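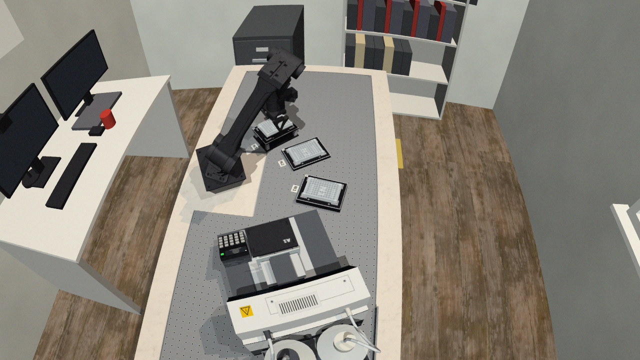 Ehab Kettani schreibt, der Nitratwert vom August sei für einen Vergleich nicht zu gebrauchen, die Flasche habe zu lange im warmen Auto gestanden, und wer im Sommer nicht kühle, messe am Ende den Kofferraum und nicht den Brunnen.

27. Dezember 2020. Seine Nachricht kam vor dem Frühstück. Ich habe im Brunnenheft nachgesehen: Entnahme am Vormittag, Abgabe am Nachmittag, Kühlung nicht vermerkt. Damit ist weder bewiesen, dass gekühlt wurde, noch das Gegenteil. Wert im Heft mit Bleistift eingeklammert, nicht gestrichen. Er bleibt stehen, geht aber nicht in die Kurve ein.

Der August lag bei 42 mg/l. Der Grenzwert für Trinkwasser liegt bei 50, es wäre also formal in Ordnung gewesen. Mich stört der Abstand zur Messung davor, die deutlich niedriger ausfiel. Bei einem Abbau durch Standzeit müsste der Wert aber eher zu niedrig sein als zu hoch. Das habe ich Ehab zurückgeschrieben. Bis abends keine Antwort.

Heute also neue Probe. Lufttemperatur knapp über null, kein Wind, Boden oberflächlich gefroren. Deckel mit dem Montierhebel gelöst, die Dichtung klebte auf der Nordseite fest und ist dort jetzt eingerissen. Ersatz liegt im Schuppen, allerdings im falschen Querschnitt. Bis auf Weiteres mit Dichtband überklebt.

Wasserstand mit dem Lichtlot: 191 cm unter Schachtoberkante. Zweimal gemessen, beide Male derselbe Wert. Der Claltano-Logger zeigt weniger an, der Versatz besteht seit dem Batteriewechsel. Ich vermute, dass die Aufhängung nachgegeben hat, das Seil läuft über eine Kante und ist dort aufgeraut. Logger nicht neu genullt. Erst das Seil tauschen, dann den Bezugspunkt neu setzen, sonst habe ich in der Reihe zwei Sprünge statt einem und weiß im Frühjahr nicht mehr, welcher woher kommt.

Die Sqalli-Pumpe lief beim dritten Versuch an. Sie hat seit Oktober gestanden. Kondensator vermutlich schwach, beim Anlauf brummt sie hörbar. Abgepumpt, bis die Leitfähigkeit stabil war; das dauerte diesmal 12 Minuten, im Sommer ging es schneller. Anfangs leichte Trübung, gelblich, danach klar. Kein Geruch. Ein paar Sandkörner im Eimer, fein, keine Schluffschlieren. Der Filter scheint also zu halten.

Zum Abpumpen noch eine Notiz für mich selbst: Der Schlauch darf nicht in Richtung Schacht liegen. Heute lief das Wasser auf dem gefrorenen Boden zurück und stand eine Handbreit vor dem Rand. Ich habe es erst beim Umdrehen bemerkt. Künftig Schlauch über den Weg bis an den Graben, auch wenn die Kupplung dann auf der Fahrspur liegt.

Probenahme: 2 Flaschen, beide dreimal mit Brunnenwasser gespült, randvoll, luftblasenfrei verschlossen. Beschriftet mit Ort, Uhrzeit und Tiefe. Eine geht nach den Feiertagen ins Labor, die andere bleibt als Rückstellprobe im Kühlschrank, unterstes Fach, hinter dem Rotkohl. Kühlung diesmal vermerkt, mit Uhrzeit und Temperatur. Ehab bekommt ein Foto der Heftseite.

Teststreifen als Vorabkontrolle: Farbfeld zwischen der Stufe 25 und der Stufe 50, näher an der unteren. Genauer lässt sich das bei Küchenlicht nicht ablesen. Am Fenster sah es heller aus. Nitrit nicht nachweisbar. pH im üblichen Bereich, Elektrode vorher mit beiden Puffern geprüft, der saure Puffer ist abgelaufen.

Am Nachmittag mit Yasmine Amrani telefoniert. Ihr Brunnen in Skavlow liegt unterhalb der Maisflächen, unserer in Skondside oberhalb. Sie misst trotzdem seit Jahren weniger als ich. Ihre Erklärung ist die Tiefe: Ihr Filterrohr sitzt unter einer Tonlage, dort unten ist kaum noch Sauerstoff, und das Nitrat wird abgebaut, bevor es bei ihr ankommt. Dafür hat sie Eisen und Mangan, und die Waschmaschine sieht entsprechend aus. Mein Schacht ist flach und bekommt alles, was von oben durchsickert. Das ist plausibel, setzt aber voraus, dass die Tonlage durchgeht. Das Schichtenverzeichnis meines Vorbesitzers nennt nur »Sand, Sand lehmig, Wasser«.

Sie fragte auch nach dem Kompost. Der liegt grundwasseroberstrom, die Entfernung habe ich nie gemessen. Im Frühjahr wurde er umgesetzt und lag danach mehrere Wochen offen. Ob das für den Augustwert reicht, kann ich nicht sagen. Als Gegenprobe käme Kalium in Betracht, eventuell auch Bor, falls etwas aus der alten Sickergrube beiträgt. Beides steht nicht auf dem Standardauftrag und kostet extra. Kalium habe ich auf dem Formular angekreuzt, Bor erst einmal nicht.

Offene Punkte:
Dichtung Schachtdeckel, passender Querschnitt.
Seil Logger, danach Bezugspunkt neu einmessen.
Kondensator Pumpe, Typenschild abschreiben (war vereist).
Saurer Puffer.
Abstand Kompost zum Schacht mit dem Bandmaß.

Abends die Heftseiten dieses Jahres in die Tabelle übertragen. Im Mai fehlt die Temperatur, im Juni habe ich den Wasserstand offenbar ab Deckel statt ab Schachtoberkante gemessen, jedenfalls passt er nur so zu den Nachbarwerten. Spalte »Bezug« ergänzt. Die Sommerabsenkung war stärker als im Vorjahr, der Anstieg im Herbst setzte spät ein und ist noch nicht abgeschlossen. Für ein flaches Vorkommen nach trockenem Sommer nichts Ungewöhnliches.

Kinder rechnen wir bis zum Laborergebnis weiter mit gekauftem Wasser, auch für den Tee. Zum Kochen von Nudeln und für den Garten bleibt es beim Brunnen. Kanister im Flur sind noch voll.

Nachtrag, vor dem Schlafengehen: Kühlschrankfach kontrolliert, 4 Grad. Die Rückstellprobe ist umgefallen, aber dicht. Jetzt steht sie im Türfach.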